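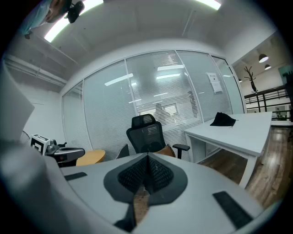 Holanda, October 13, 2024

To: Nudari players' list
From: Silvana Caldeira, list administration
Subject: Re: Star totals missing after the Gastach update

Dear members,

I am replying to the message from Gerardo Cirillo, quoted below, on behalf of the group that maintains the Nudari level guide. Several members have written to the administration address with the same question, and it seemed best to answer everyone at once.

Gerardo Cirillo wrote:

> Dear all,
>
> Since installing the update that added the Gastach world, my star total has gone down. Before the update the map screen showed 1,185 stars. It now shows 45 fewer, although every level I open still has its three stars lit. The achievement for completing the Harbor world has also gone back to "in progress."
>
> I play on a tablet and a phone with the same account. Could someone tell me whether this is known, and whether I should replay the levels? I would prefer not to if the stars are going to be restored later.
>
> Regards,
> Gerardo Cirillo

The matter is known. Zuzanna Jasińska reported it to Sudosero at the end of September, and the studio's support desk has confirmed that the fault lies in the way the map screen adds up the bonus levels. Stars earned in bonus levels are stored correctly but are left out of the total when the account has been used on more than one device. The total on the map screen is therefore wrong, while the records for the individual levels are right.

Members do not need to replay anything. The support desk has told us that a correction is being prepared. We have not been given a date for it and ask members not to write to the studio for one.

Until the correction is released, we recommend the following steps.

1. Open the game on the device you used most recently and wait for the cloud icon on the title screen to stop turning. Do not open the second device during this time.

2. Go to Settings, then Account, and write down the player code shown at the foot of the page. The support desk will ask for it if your case has to be handled separately.

3. Do not use the "Reset progress" button. It clears the level records as well as the total, and the studio cannot reverse it. Ademir Bastos has checked this with the support desk – the answer was firm.

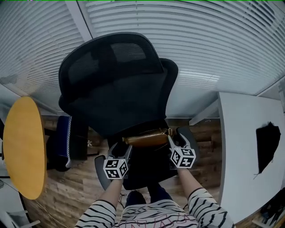
4. If an individual level has lost its stars, send a message to this list with the world, the level number and the type of device. This is a different fault and we are collecting reports of it separately.

On the question of achievements, the Harbor achievement depends on the total and will return when the total is corrected. The same applies to "Collector" and "Collector 2." The timed achievements are not affected. Any reward coins already received for these achievements remain in the account and will not be paid a second time.

Arlindo Cavalcanti has added a note to the Gastach page of the level guide. He has also completed the walkthrough for the first 10 levels of that world, including the rope bridge in level 7, where the earlier text gave the wrong order for the switches. The left switch must be pressed before the lantern is lowered. Members who printed the earlier version should replace it.

Corrections to the guide should be sent to the list with the word GUIDE at the start of the subject line. Please keep quoted text short when replying, and start a new message for a new subject – replies to old threads are filed under the old heading and are easily missed.

Yours sincerely,

Silvana Caldeira
List administration, Nudari players' list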